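Equipment Planning Board > Capital Requests > Hand-held grippers for household task collection: quantity and replacement parts

Started by F_Heywood
3 May 2022

Colleagues,

The equipment request for the household program at Tikstead must be submitted before the next budget round closes. I am asking for comments on the number of hand-held grippers to be purchased and on the share of the budget to be held back for spare parts.

The quotation from Plirnico is $868 per gripper, with finger pads and cable included. Replacement pads are sold separately. Ovton has quoted $1,734 for a comparable unit with a longer warranty. Both tasks in the current plan, folding and small-item handling, call for two grippers per operator.

My preliminary recommendation is four operator pairs from Plirnico. Please state any objection in this thread so that it can be attached to the request.

F. Heywood

Reply from rcatterall

I support the Plirnico purchase in principle. I do not support four pairs. We have two trained operators at present, and the third will not complete training this quarter. Equipment that sits in a cabinet still uses up its warranty period.

I would propose three pairs, with the remaining funds placed in the parts line. In February we lost working days because no replacement pads were in stock.

Roy Catterall

Reply from iqra.gondal

I must disagree with Roy on the quantity. A pair that is out for repair removes an operator from the schedule entirely. With three operators and three pairs, a single fault reduces output by a third. The fourth pair should be regarded as a reserve.

I do agree that the parts line is too small. The draft allows $193 for pads, and that figure was carried over from a period when the program handled only boxes and bottles.

Reply from F_Heywood

Thank you both. Iqra, would you expect pad use to rise with the new task list? The request has to show a basis for any increase.

Reply from iqra.gondal

I would, although I cannot supply a wear rate. The new list includes jewelry, cords and thin fabric. Operators close the jaws much more often on items of this kind, and many attempts have to be repeated. I suggest that the basis be stated as a change in task type, with a review after the first quarter.

Reply from afiq_h

I am attaching a photograph from the small-item work for those who have not seen the new tasks. It may help in judging whether the standard pads are suitable or whether narrower ones should be priced.
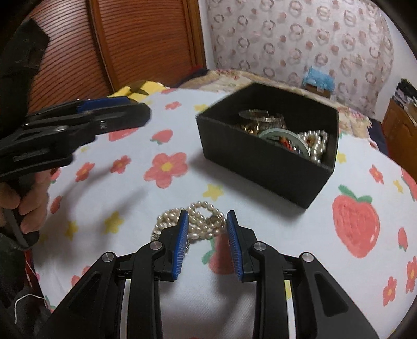
Bedroom task, jewelry handling: open jaws beside a multi-strand pearl necklace, with the jewelry box on the bed.

My own view is that the ridged pads should be kept for now and a narrower set obtained on trial. A tangled strand and a rigid bangle make very different demands, and one pad may not serve for both.

Afiq Hutapea

Reply from rcatterall

The photograph is useful. I withdraw my objection to a larger parts line, but I maintain my position on quantity. If a reserve is required, a single spare gripper would cover most faults at half the cost of a pair.

Reply from w.jiang

Speaking for procurement: Plirnico will sell single units at the quoted price, so Roy's proposal is possible. Seven grippers may be entered on one order. Trial pads should be listed on a separate line, as Dobson would be the supplier and a second vendor form is needed.

Please also note that the parts line may be raised to $1,693 without further approval. Any amount beyond that must go to the director.

Weidong Jiang

Reply from iqra.gondal

I can accept seven, provided that the spare can be fitted for either hand. I would ask Plirnico to confirm this in writing before the order is placed.

Reply from F_Heywood

I will revise the request to seven units and ask for that confirmation. The pad trial will be entered separately, as Weidong advises. Roy's and Iqra's comments on quantity will be attached in full.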